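Wrapped Twice, Taped Once: An Afternoon with Grażyna Zawadzka

Print this page | E-mail this article

Grażyna Zawadzka has been sending other people's dishes through the mail for a good part of her life, and she will tell you right away that she still gets a little nervous when she hands over the box. She runs the packing side of Draltum, a small shop in Tedport that ships bowls, cups and the odd teapot for potters who would much rather be making pots than wrestling with cardboard. I had planned to stay for an hour. I stayed for most of the afternoon, and went home with a jar of her plum jam.

"People think you start with the box," she told me, moving a pile of order slips so I could put my coffee down. "You start with the table. If you've got stuff everywhere, you'll set a cup down on top of something and over it goes. I like the wrap, the tape and the piece, and that's about it. Everything else can hang up on the wall or go live somewhere else."

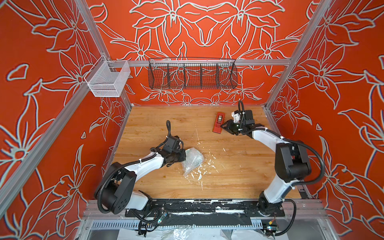

She is just as firm about tape. The dispenser has to be heavy enough to stay put when you pull with one hand, and it goes toward the back, where your sleeve won't catch it. Her first one was a cheap plastic thing that came skating across the table every time she tugged at it, and she put up with it for seven years (she laughed at herself telling me this) before Bożena Tokarz, who handles the orders, went out and bought a better one without asking.

I wanted to know about the wallpaper, naturally, as I think anybody would. Big lilies on red-orange are a lot to look at all day long. Grażyna picked the pattern herself in March, from a book of samples at Zieliński, and the rest of the shop was against it. "Lech wanted gray," she said. "Lech Zalewska would paint a birthday cake gray. I said, I'm the one standing here, and I'd like some flowers."

The tabletop she defends just as warmly. It's a honey-colored wood with white marks all over it, and more than one visitor has offered to sand it down for her. She always says no. "It's a work table. I wipe it, I run my hand over it so I know there's nothing rough that'll snag the wrap, and then I leave it alone. The grain is lovely, you know, it swirls around like cream in coffee. I don't need it to be perfect."

From there we got onto bowls, which she says are harder than cups, whatever people may think. The rim is what worries her. A bowl can take a fair knock on its side, but the rim wants a soft fold of wrap tucked over it and down into the middle, and she likes the bubbles facing in. She doesn't pull it tight, either. "You want it snug, like a coat with a sweater under it," she said, and wrapped her own hands around my coffee cup to show me. Last year she sent out nearly 200 bowls for one potter, Natanael Rangel, and she still talks about the two that came back chipped.

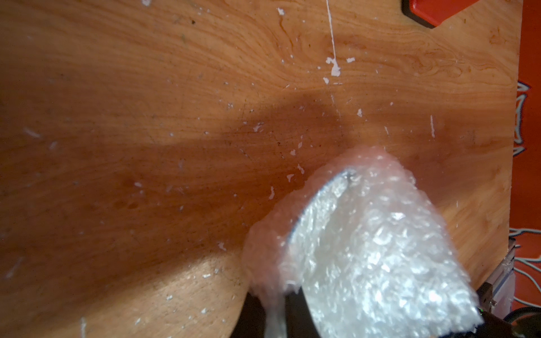
Saving the wrap

Not much gets thrown away at Draltum. Bubble wrap that comes in with a delivery gets smoothed out and used again, as long as the bubbles still have some air in them. Grażyna tests a piece by pressing it between her palms and listening. The flat bits go to Weronika Adamczyk, who stuffs them into the corners of the bigger boxes, and I gather there is a friendly argument about which bits count as flat.

"My mother saved string," Grażyna said. "I save this. My daughter will save something else, I suppose, and complain about all my bags of it."

Print this page | E-mail this article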